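Saturday thoughts, a small thread, and I'm sorry in advance because it's entirely about toilets. Sat 16 April and this is my life now!

Our old one has been running all night since November, and Olumide finally said the words "just replace it." So I went to see what they had on the floor at Lormont, thinking ten minutes, in and out (ha).
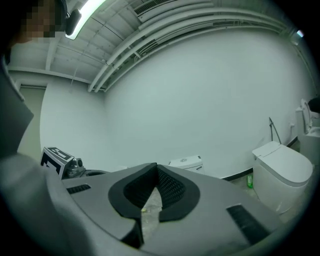
Three white toilets, one white wall, and me trying to have an opinion.

What won me over is the round flush button on top of the tank. Our handle at home needs a very particular jiggle, and I've had to teach it to every single guest, including my mother-in-law.

Budget is $500 for everything, by the way. Celeste says I should keep $191 of that back for the plumber, and she has redone two bathrooms, so I'm listening to Celeste.

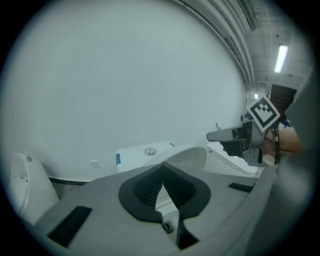
Then there's the question of how far ours sits from the wall, which I did not measure before leaving the house. I texted Olumide and he sent back a photo of the tape measure with his thumb over the number, bless him.

If you've swapped one out yourself, please tell me how long it took you! Tae-yang swears he did his in an afternoon, but he also owns every tool ever made. I'm going back next week with the right number on a piece of paper.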